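Etia (motion software)

Etia is a motion planning and control package for robots with two arms. It takes a list of goals, such as the placing of an object in a drawer, and turns them into timed joint commands for both arms. The package was started by Nikola Vukadinović and is maintained by the software firm Cavirano. Its first public version was released on December 8, 2019.

Design

Etia is divided into a planner, a controller and a scene store. The planner searches for paths that keep each arm clear of the other and of nearby objects. The controller follows the chosen path and corrects small errors as the arms move. The scene store holds the position and shape of every known object, and both of the other parts read from it.

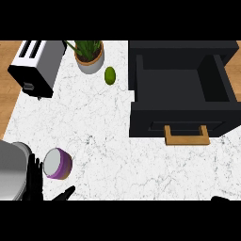 Household tasks form the largest group in the test library, known as Boiko. The library contains 757 tasks in simulated rooms, sorted into 42 families by the type of motion required. Opening and closing drawers, lifting bowls and moving fruit are among the most frequently run. Each task is repeated with changed starting positions, and a run is stopped when the planner takes up to 30 seconds without finding a path.

Version 2

The second major version, issued in May, allowed one arm to wait while the other completed its part of a shared task. Earlier versions had planned both arms as a single body, and planning times were long in crowded spaces. The change also made it possible to replan for one arm alone.

Related software

Pumoscombe, a separate viewer, displays paths planned by Etia and reads the same scene files.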